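3.2 Folding test, grid cloth

Second round done on the floor, the desk was too small. Same steps as before — spread the cloth, pinch the middle, lift, fold over, smooth. Ju-won Ji kept the log. We did 20 folds, 10 per person, and threw out 3 becuase the notes were incomplete.
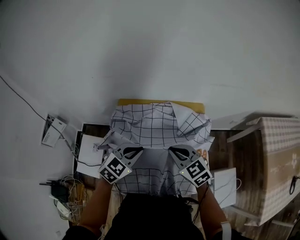 Fig. 4. Grid cloth bunched up, middle fold lifted.

Printed lines help a lot when judging creases. Plain white cloth in round one — hard to tell where a fold started. Still no good way to score a corner that flips up. For now its just yes/no in the log. Edge alignment numbers go in section 3.3.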